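Attila Antal
01/10/2024

Right, I've been playing with the Jastenum kitchen simulator for 11 evenings now and a few of you asked if it's worth paying for, so here's a little thread (grab a tea).

14 replies · 9 reposts · 62 likes

Quick background: it's a subscription thing. You get ready-made kitchens, you plug in your own robot arm model and practise tidying, fetching, weighing and so on without smashing any real crockery. I'm on the 3 month plan.

2 replies · 21 likes

Setup was lovely! The installer did its thing, I picked a worktop, chucked some stuff on it and that was me up and running before dinner. Pastuvetti took me a whole weekend and a lot of swearing.

5 replies · 1 repost · 30 likes

I've mostly been using the one with the scale, looking straight down on the counter:

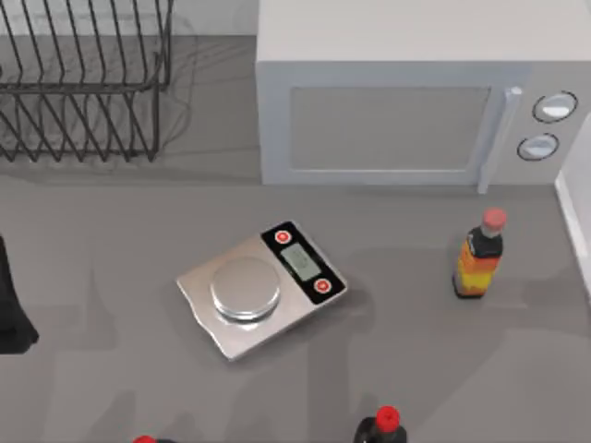

Scale, microwave, dish rack and a saucy bottle with flames on the label. My home for the past week.

3 replies · 4 reposts · 48 likes

The wire rack is my favourite bit, all those thin rods and the shadows they throw! My detector hates it, which is exactly the sort of practice I was after. Less keen on the scale, one edge of the body looks a bit warped and I can't read the digits on the display from up here.

4 replies · 27 likes

Support have been great, mind. I sent 3 moany emails and got 3 proper answers from a human at Fidovside, who handle it for them.

1 reply · 19 likes

So would I renew? Yes, I think so, if they sort out sharper displays. Going to try the Owusu arm model in it next and I'll post how that goes.

6 replies · 2 reposts · 33 likes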